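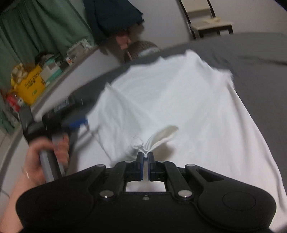
Daris firmware update changes flash sync and raw buffer behavior

Dec 6, 2023

Daris has released a firmware update for its Mimmont mirrorless camera that revises flash timing and the way raw files are written to the card. The update is a free download and applies to all bodies sold since May.

The main change concerns flash sync with third-party triggers. Under the previous firmware, the shutter could begin closing before the flash pulse ended, leaving a dark band along the lower edge of portraits lit with large studio heads. The new version delays the second curtain slightly when a trigger is detected in the hot shoe. Maximum sync speed is unchanged.

Raw buffer depth in continuous shooting rises from 65 to 70 frames with lossless compression switched on. Uncompressed files see no gain. Daris says the increase comes from writing the preview image after the burst has ended, so playback of the last few shots may take a moment longer to appear.

Trinidad Aguirre, who runs a family portrait studio in Cáceres, tested a prerelease build for the company. "The band is gone with both of my triggers," Aguirre said. "I still see it with an older optical slave, but that unit never reported itself to the camera."

The update also corrects a white balance error in open shade, where skin tones shifted toward magenta at color temperatures above the daylight preset. Custom white balance settings are kept after installation. Custom button assignments are not, and should be saved to a card first.

Vitalii Symonenko, product manager for the Mimmont line, said a matching update for the Kuvunov flash will follow. Until then, Kuvunov owners should leave high-speed sync set to manual, as the automatic setting can underexpose at shutter speeds faster than 1/2000 second.

Installation requires a charged battery and a card formatted in the camera. The file is named by build number, 891, and must be placed in the top folder of the card. Daris does not support returning to the earlier version.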